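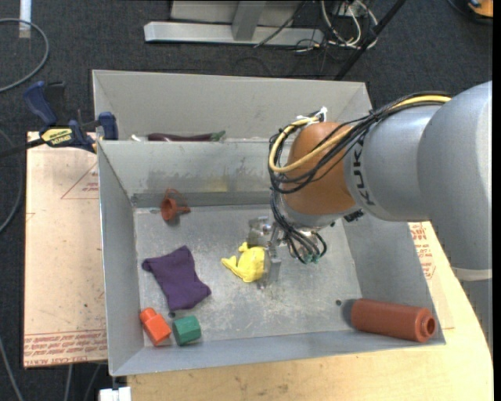
Pourquoi faudrait-il garder les prises ratées, demandait un lecteur de la version précédente de ce guide, puisque l'on veut apprendre au bras à réussir. La question revient assez souvent pour mériter sa place en tête de section. Réponse courte : un modèle qui n'a vu que des succès croit que tout se saisit, y compris le fond du bac.

4. Collecte des exemples de saisie

Cette section suppose que le bras est étalonné (section 2), que la caméra fixe est réglée (section 3) et que Sidero Collecte tourne sur le poste opérateur. Si l'un des trois points vous fait hésiter, revenez en arrière. Le logiciel, lui, n'hésitera pas et enregistrera n'importe quoi avec une constance admirable.

4.1 Préparer les bacs

1. Bridez les deux bacs métalliques l'un contre l'autre avec un serre-joint posé sur leur bord commun. Serrez à la main, puis essayez de faire bouger l'ensemble. S'il bouge, le bras y arrivera mieux que vous.

2. Choisissez les objets du lot. Mélangez les familles : jouets en forme d'animal, blocs, cylindres, au moins un morceau de tissu. Le tissu est pénible à saisir, et c'est pour cela qu'il est dans la liste.

3. Déposez jusqu'à 12 objets dans le bac de départ. Ne les rangez pas. Les opérateurs soigneux ont tendance à composer des natures mortes, et le modèle apprend alors la nature morte.

4. Laissez quelques objets près des parois et dans les coins. Ils produiront des échecs. Voir plus haut.

Note : les rayures du fond ne gênent pas l'enregistrement. Inutile de polir le bac, et surtout inutile de le remplacer au milieu d'un lot.

4.2 Vérifier le passage des câbles

1. Amenez le bras en position haute, puis faites tourner le poignet d'une butée logicielle à l'autre, en vitesse réduite.

2. Regardez la boucle de câbles au niveau du poignet. Elle doit rester souple sur toute la course, sans frotter contre le bord du bac.

3. Descendez la pince au centre du bac et recommencez. Les câbles qui pendent derrière les doigts ne doivent jamais passer entre les plaques.

ATTENTION - Coupez la puissance avant de toucher à un collier ou à un connecteur. L'arrêt depuis l'écran de Sidero suspend la collecte. Il ne coupe pas l'alimentation du bras, malgré la taille très rassurante du bouton.

4.3 Lancer une série

1. Dans l'onglet Séries, créez un lot et donnez-lui un nom. « test », « test2 » et « test_final » sont acceptés par le logiciel et regrettés par leurs auteurs.

2. Réglez la durée maximale d'une tentative sur 60 secondes.

3. Appuyez sur Démarrer et sortez de la zone. Le bras tente une prise, la caméra enregistre, la tentative reçoit une étiquette provisoire.

4. Toutes les 5 séries, mettez en pause, coupez la puissance et remuez le contenu du bac à la main.

5. Si un objet finit hors des bacs, laissez la série se terminer avant d'aller le chercher. Il attendra.

4.4 Étiqueter

Relisez les étiquettes le jour même. Le capteur de la pince confond volontiers un tissu bien tenu avec une pince vide, et deux objets pris ensemble avec un seul très gros. Trois valeurs sont possibles : prise, échec, douteux. La dernière n'a rien de honteux. Le jeu de référence livré avec le module Tretport compte 852 tentatives, dont une part de douteuses laissées telles quelles.

Ne supprimez aucune tentative, sauf si une main apparaît dans le bac. Dans ce cas, supprimez-la et relisez l'avertissement du 4.2.

Pour l'export vers Binholm, passez à la section 5.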